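Section 4: Good practice at the bench with the hand-held grippers

I wrote this part of the Tindix guide after my own first month on the bench, so it's the stuff I wish I'd had taped to my sleeve. Read it before you log a single take. Skellano covers software and isn't repeated here.

4.1 Before you start

1. Lay the white board flat on the table and wipe it down.
2. Put the bin on the left, long side running away from you, and take everything out of it.
3. Run each cable back past your wrist and leave enough slack for a full reach. If you feel a tug at arm's length, start again.
4. Do up the strap on the right-hand unit. Snug, but your fingers should keep their colour!
5. Open and close both sets of jaws a few times with nothing in them.

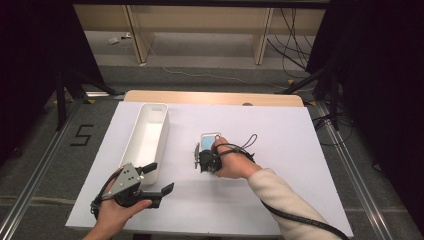
Figure 4-1. Right gripper closed on the item, left gripper open beside the bin.

Note: one hand holds, the other waits. I like to keep the waiting jaws open and near the front edge of the board, where they won't wander into the other hand's path.

CAUTION: Keep bare fingertips out from between the jaws, even when you're only nudging something a centimetre. Put the gripper down first, then nudge.

4.2 Approaching a flat item

1. Open the jaws wider than the item looks to need (phone cases are sneaky, they sit so low).
2. Come in slowly and centre the item between the pads.
3. Stop short and check both sides before you go further.
4. Close gently. If the item skids, open up, back off and try again — don't chase it across the board.
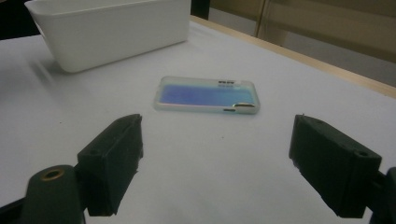
Illance Manipulation Lab | Bench Practice Group

Have a good look at your finger pads while you're lined up like that. A bit of roughness along the edges is something I'd write in the wear log, and pads get swapped at 2000 closes regardless of how they look. Spares are under part no. 604 in the Jadoon cabinet.

CAUTION: Never trim a pad with a knife while it's mounted.

4.3 Breaks and packing up

Take a proper break after 32 takes. My wrists start grumbling well before that some days, and then I stop early, which is completely fine by the rules. Unstrap, rest both units on the bench and coil the cables loosely.

Pad trouble or a dodgy strap? Ring extension 3305.

Last revised July 30, 2021. Next review in September.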